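The Paste Between: How Thermal Compound Ages, and What It Costs to Ignore It

Every processor in every desktop computer gives up its heat through a layer of material thinner than a sheet of paper. The layer fills the microscopic gaps between the metal lid of the chip and the base of the cooler. Air trapped in those gaps conducts heat poorly, and even two surfaces that look flat touch each other over only a small part of their area. Thermal compound displaces the air. It is a filler, usually a metal oxide powder, suspended in a carrier fluid, usually silicone oil.

The compound is rated when fresh. Its behavior after several years of daily heating and cooling is less often published, and it was this gap that interested the repair shop at Sanholm, which services office desktops for schools and small firms in three counties. Over one winter the shop logged 141 machines brought in with complaints of fan noise, slow performance or unexplained shutdowns. For each it recorded the processor temperature under a fixed load before and after the old compound was cleaned off and replaced, with the fan and heatsink left as they were.

The median drop was 8 degrees Celsius. The spread was wide. Some machines showed no change that could be told apart from a warmer or cooler afternoon in the shop, and a few improved so much that the original application was probably faulty from the start.

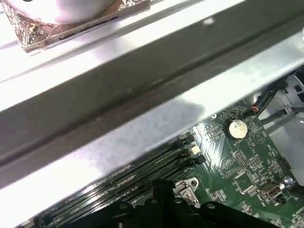
Does thermal compound have to be replaced on a fixed schedule?
Most desktops can go without one. Temperature under load is a better guide than age, and a machine that runs as cool as it did when new has no need of fresh compound.

Two mechanisms account for most of the loss. The first is drying. The carrier fluid slowly separates from the filler and migrates outward, leaving a stiff residue that cracks and lets air back in. The second is pump-out. The chip and the cooler expand at different rates as they warm, and each cycle works the compound a little way toward the edges. A computer that is switched on at eight in the morning and left at a steady load will put its compound through far fewer cycles than one that sleeps and wakes all day.

Pump-out is worst with thin compounds on bare silicon, the usual arrangement in laptops. Desktop processors mostly carry a metal lid, and the lid spreads the heat before it reaches the paste. The penalty for a degraded layer is smaller there, and it arrives later.

The Sanholm log was compared with a bench study run at Mollitz, where test coolers were clamped to heated blocks and taken through 300 cycles between room temperature and full load. The thinner of two compounds lost ground steadily from the first week. The thicker one was harder to spread and started slightly warmer, then held its level to the end of the run. The difference between them when fresh was smaller than the change in the thin one over the test. 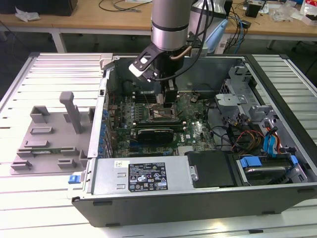

Conall Mac Mathúna objects that bench cycles of this kind are too severe, and that a heated block with no lid, no socket and no board beneath it leaves out the flex that a real mounting allows. He would put more weight on the shop figures, untidy as they are.

The point about mounting is fair. Clamping pressure sets the thickness of the layer, and thickness matters as much as the conductivity printed on the tube. A cooler tightened fully at one corner before the others are started will leave a wedge of compound that no later tightening quite removes. Service notes from Ní Bhriain, a refurbisher of office machines, call for the screws to be turned in a cross pattern, two turns at a time.

Cleaning is simpler. High-purity isopropyl alcohol and a lint-free cloth will take off nearly all silicone-based compounds. Dried residue may need a few minutes of soaking - the alcohol goes on the cloth, with the power disconnected. Twisting the cooler gently before lifting helps to break the bond, particularly on older sockets where the processor can come away with it.

Pads that soften at operating temperature are the main alternative. Witton tried them in a fleet of 423 desktops and reported fewer repeat visits, though its fleet was newer than most.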